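4.2 Care of the Veltodura worktop

The Veltodura top is supplied with a marble-patterned finish in grey-green with whitish veining. The pattern differs from one top to the next, and variation in the veins does not constitute a fault. The following procedure applies to routine cleaning after the top has been fitted in accordance with Section 3.

1. Clear all loose articles from the surface.
2. Remove dust with a soft, dry cloth, working from the far side towards the front edge.
3. Dilute 30 ml of Trekilar cleaner in 965 ml of lukewarm water.
4. Wipe the surface with a well-wrung cloth. Do not pour the solution directly on to the top.
5. Rinse with clean water and dry at once, paying attention to the joint between the top and the surrounding panels.

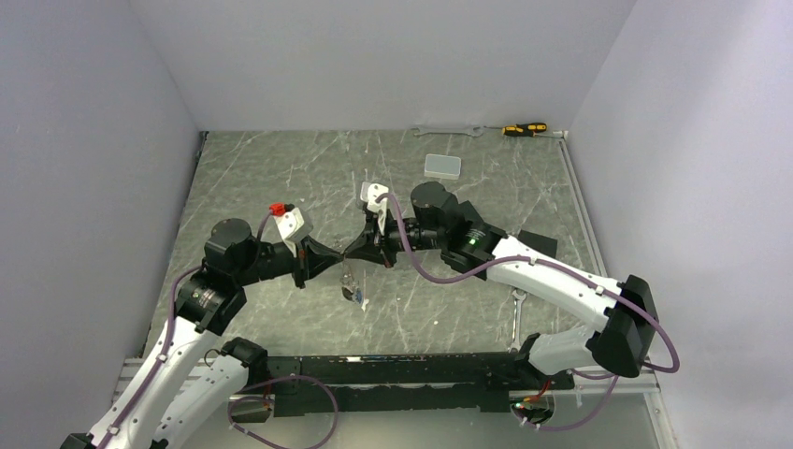 Figure 37. Marble-patterned top with plain pale grey panels to the back and both sides.

The panels are to be cleaned separately with water alone. Streaks show most readily where light falls on a panel at an angle - check from both ends of the worktop before finishing.

Note: A dull film may remain if the solution is mixed too strong. Repeat steps 4 and 5 with plain water.

CAUTION: Do not use scouring powder, wire wool or bleach. Damage caused by such products is excluded from the Jesa guarantee.

CAUTION: Do not drag heavy articles across the surface. Lift them clear, and fit felt pads to any item left standing on the top.

Replacement sealing strip is available from Semeniuk in lengths of 400 mm. See Section 6 for ordering.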